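Sorting a small-items basket at a round table

Clear the tabletop and wipe it down. Set the basket within arm's reach, back from the curved front edge, and sit side-on with the chair pulled in. Small items should be lifted out one at a time - tipping the basket scratches a glossy finish and sends round things to the floor.

Put anything you keep to the left and anything you discard to the right. Do not stack.

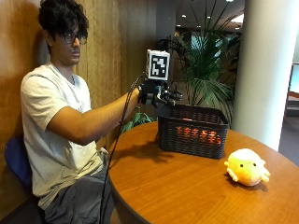

Svetozár Vrabec writes that a woven plastic basket holds dust in the lattice, and that he rinses his before refilling it, using 2 drops of dish soap in lukewarm water. Let it drain upside down on a towel.

Refill with the heaviest items at the bottom. Stop below the rim so that a hand fits in from above. Open weave shows the contents from the side, so a label is optional - one color per basket works well enough. Repeat every February.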